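Report on a visit to the Hoekstra demonstration rooms, Jultescombe
21 June 2024

Purpose of the visit

The visit was arranged so that the Cillgate training centre could examine the Vurham bench arm before deciding whether to take it on a trial basis for the autumn intake. Hoekstra supplies the arm together with a gripper, a wrist camera, a set of practice objects and a support contract. The centre was represented by Siu-fong Yang, head of technical courses, and by two members of the workshop staff.

Arrival and introduction

The party was received at the main entrance and given a short talk on the range. Hoekstra offers the arm for outright purchase or on a monthly hire of 320 pounds, with delivery and first installation included in either case. The hire may be ended after one term. Spare finger pairs are charged separately, and the price list handed out on the day did not state how long they are expected to last. The company has undertaken to reply on this point in writing.

Demonstration

The larger part of the morning was spent at the work tables. Visitors were shown how a task is taught by leading the arm by hand through the movement and saving it under a name. The menus are plainly worded, and our staff were able to save a simple movement without assistance.

The exercise of most interest to the centre was the one using a deep container. Learners find open trays easy and gain little from them after the first week. Reaching into a dark vessel is a better test, as the sides limit the approach and the object is harder to make out against the bottom. 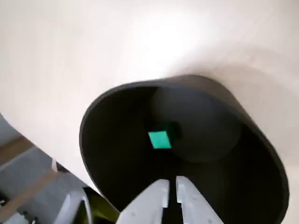

View over the gripper fingers towards a green cube inside the dark container.

Hoekstra's staff explained that the strength of the grip can be set in steps and that the lowest setting is advised for beginners. Asked about lighting, they recommended a shaded lamp to one side of the table. Glare on pale surfaces was discussed at some length, and it was accepted that the centre's own benches, which are white and stand under roof windows, may need matt covers.

Materials for teaching

The course pack consists of a tutor's book of 227 pages and a shorter set of learner sheets. The tutor's book is thorough on safety and on setting up. The chapter on faults is thin, and several of its drawings refer to an earlier model of the controller. A revised edition is promised for October.

Points for consideration

The arm requires a clear working space of 900 mm on each side. Room 2 at Cillgate would meet this if the storage shelves were moved. The support line is open during office hours only, whereas evening classes make up a good part of the centre's timetable.

Recommendation

It is recommended that one arm be hired for a single term, subject to a written answer on the cost and life of the fingers. The centre wishes to thank Hoekstra for the time given to the visit.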